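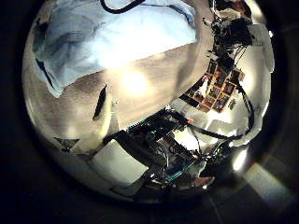

Can a robot do my chores yet? The questions I get most

I've been writing about home and shop robots for a while now, and my inbox has settled into a pattern. So I put the answers in one place. I'll keep adding to it when something changes (or when I find out I was wrong, which has happened).

So can a robot fold my laundry?

Sort of! Towels, yes, if they're all one size and you start with them in a neat pile. I watched the Stumano arm fold towels for most of a morning at the Fitier shop, and it got through 14 of them with only a couple of do-overs. Then somebody handed it a fitted sheet and I went to get coffee. Cloth is just hard. A cup has the same shape every time you see it, and a shirt has a new one every time you drop it.

What about wiping down a table or a bench?

Better than folding. If the surface is flat and clear, a robot can drag a rag over it all day. Trouble starts when the rag is lying in a heap right by a bunch of wires, like the crumpled light blue cloth you get on a working bench. Which bit is rag and which bit is cable? You and I never even ask ourselves. The robot has to, and if it guesses wrong it tugs something that shouldn't be tugged.
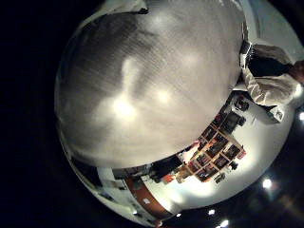 I asked the people at Fitier how often that goes wrong for them and got a long sigh, then a number: out of 23 tries at clearing cloth off a crowded bench, 5 ended with a person reaching in. I think that's pretty good, to be fair. Two years ago I wouldn't have let one near my bench at all.

Why can't it just see what it's doing?

It can see plenty, but a lot of the time it's looking from its own wrist. Put your phone an inch from the kitchen wall and try to guess what room you're in - that's the kind of view it gets at the worst moments. One big pale surface fills the middle, and everything useful is squashed into a thin curved strip around the outside. The lens is very wide, so you do get the ceiling lights and the far side of the room, all bent like a spoon reflection.

Bright overhead lights don't help either. They leave round glowing patches on anything a little shiny, and a glowing patch can hide the very edge the gripper is after. I used to think more light was always better for these things. Nope. Soft and even is what you want, and I've had more luck moving a lamp than changing any setting.

Couldn't you just add more cameras?

People do. The Turunen setup has one up high as well as the ones near the hand, and it's a lot calmer about finding things. The catch is that every camera needs a cable, and now the cables are one more thing in the way.

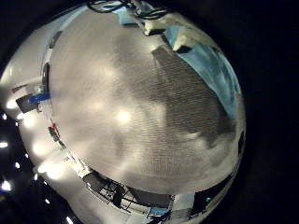
You also have to tell the thing where each camera is, and then not bump any of them. I bumped one on a Sunday with my elbow and spent the rest of the afternoon setting it up again, so maybe leave that job to someone with smaller elbows.

Are shop-floor chores easier than house chores?

Mostly, yes. In a shop you get to pick where things live. You can tape a square on the bench and say the part goes there, and it does. My house doesn't work like that and I bet yours doesn't either. Moving boxes, loading a machine, taking parts off a tray and putting them on another tray: all fine. Tidying up a bench full of loose wires and open circuit boards: please don't. I still do that by hand and I expect to for a good long time.

Is it faster than me?

No. Next question! (OK, a real answer: Jorken's demo unit takes 5 minutes for a towel I can fold while talking on the phone. But it'll keep going after I've gone to bed, and for some jobs that's the part that counts.)

Should I buy one now?

If you like fiddling, sure, go have fun. If you want your Saturdays back, wait. I'd want to see it pick up a rag it has never met, off a bench it has never met, without me standing there holding my breath. 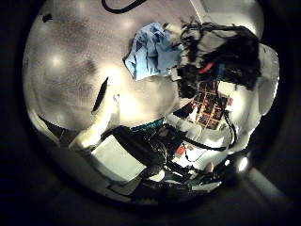

Page last changed: December

Will it be safe around my kids or my cat?

The small arms are slow and stop when they feel a push, but I wouldn't leave one running with a toddler in the room, and I'd say the same of a toaster oven. Fingers and grippers don't mix. As for cats, mine sits on anything warm, so the power goes off at the wall when I leave.

Can I send you a question?

Please do. Tell me what the chore is, what it's done on, and what else is lying around while you do it. That last one matters most and almost everyone skips it.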